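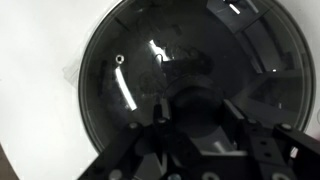
Kitchen Month is well under way at the Avden robotics club, and I have to say I'm having more fun than I did with the whole maze season last year! For anyone who missed the April meeting, the challenge is to get our arm to do kitchen chores on its own, and we voted to begin with pot lids. Glass ones, with a knob on top. I argued for sponges and lost.

Lids are sneaky. The glass throws the ceiling lights right back at you, so the software kept picking a bright streak and calling it the knob (Noemi Guerra has a folder of these and she will show you all of them if you ask). We've been driving the arm by hand to record good grabs for it to learn from, one finger on each side of the knob, and as of this week we have 437 saved. The goal is 2000 before we go up to Haltisen for the student meet, so yes, we need drivers! It takes maybe ten minutes to learn, and if you've played any video game at all you'll be fine.

Loretta Achterberg is rewriting the part that decides when to close the fingers, and she'd like everybody to please stop changing her speed setting. You know who you are.

Also, if you have an old lid at home with a different kind of knob, bring it in, chips and scratches welcome. We're at the usual bench from 4:30 until they lock the building. Snacks are on me next time, but I'm not buying the spicy ones again.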